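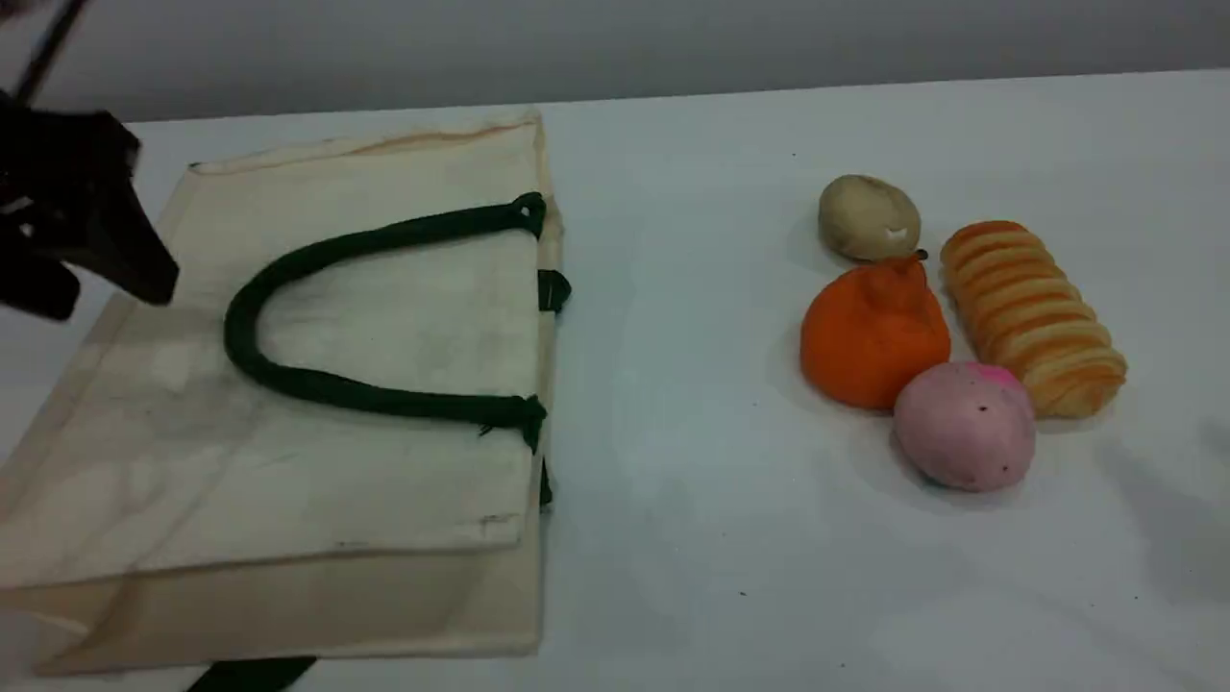

Figure 2. Canvas tote bag on a white table.

3.2 Evening routine and sleep onset

Participants in the Korkberg arm were asked to keep a fixed evening routine for 4 weeks. The routine consisted of a warm foot soak, a period of quiet sitting without a screen, and lights out at a time the participant had chosen at enrolment. The comparison arm, recruited through the Ningate clinic, kept their usual habits and filled in the same diary. Both arms were enrolled in November.

Diaries were completed each morning before breakfast. Entries made after midday were marked late and left out of the main analysis, following the rule used by Okoth and Koech in their earlier work on shift staff. After these exclusions, 1,757 diary entries remained. Time to fall asleep was self-reported in minutes. We did not use wrist sensors, which several participants in the pilot had taken off during the soak and forgotten to put back on.

Sleep onset was shorter in the Korkberg arm in the final week, but the two arms had already differed at baseline, and the adjusted difference was small. The effect was clearest among participants who described themselves as tense at bedtime. Those who reported no trouble falling asleep showed no change. Ratings of muscle ache followed a similar pattern, although the ache question was skipped more often than any other item and should be read with care.

Adherence was uneven. The soak was the part most often kept and the quiet sitting the part most often dropped, usually in favour of household tasks. Mwanahawa Mohamedi and Herman Wibisono coded the free-text remarks independently, and disagreements were settled by Halima Lyimo. Guilt about time or hot water appeared in remarks from both arms. Whether such feelings weaken the benefit of the routine cannot be judged from the diary data, and the question is taken up again in Section 4.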